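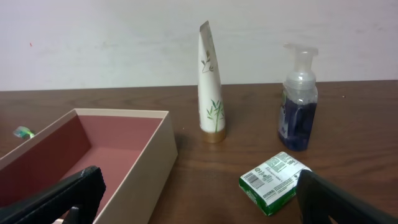

Open box with a dusty pink lining, on the wooden table.

I have wanted to get inside the Climard carriage works at Sonville for years, so when the February open day was announced I booked my place before I'd even looked at the trains. It was worth every minute of the journey! The works restores old sleeping cars, and there were three on the go in the long shed, all at different stages, with boards laid across so you could walk right through two of them.

The star was number 3441. From outside she looks a bit sorry for herself (grey primer, windows out, tape everywhere), but climb the steps and half the compartments are already finished. The woodwork has been stripped and varnished by hand, and the smell in the corridor is wonderful, all linseed and warm dust. Agustina Maldonado, our guide, let us pull down an upper berth ourselves. It comes down with a lovely slow clunk and the ladder hooks over a brass rail. One chap in our group climbed up and had to be talked down again so we could move on to the upholstery.

Upholstery turned out to be my favourite part of the day. The seat cloth is woven by Zúñiga to match a scrap found behind a heater, and they had the scrap there in a drawer, still a deep bottle green on the side that never saw the sun. The carriage needs 240 metres of it, counting the headrests and the corridor tip-up seats. We were allowed to have a go at buttoning a cushion. Mine was terrible. 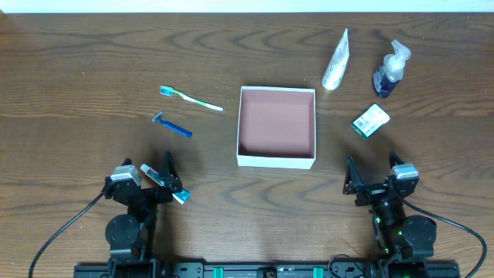

The washstands are the cleverest thing in a sleeping car. Each one folds out of a corner cabinet, basin and all, and tips its water away when you shut it. Above the basin is a narrow shelf with a raised lip, and it made me think about how little most people carry to the sink at night: a toothbrush, a disposable razor, a tube of toothpaste stood up on its cap. The shelf takes that much and hardly an inch more. Agustina showed us the catch on the mirror door too, a sprung brass tongue that still holds tight when the train is going over points.

After the washstands we had tea in the old pattern store, with very good cheese scones, and then a talk on bogies from the Steren foundry people, who cast the replacement axleboxes. I followed perhaps a third of it but they were so keen that I'd happily have listened for another hour. 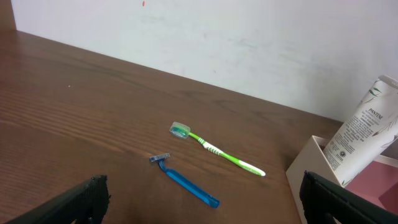 Capped green and white toothbrush, with the blue razor lying alongside.

The last tour finishes at 5, and do stay for it if you can, as they switch on the reading lamps in 3441 once the daylight goes. Parking is tight, so walk up from the station and wear flat shoes for the boards. The next open day is planned for the summer, when the second carriage should have its corridor panelling in, and I've already put my name down.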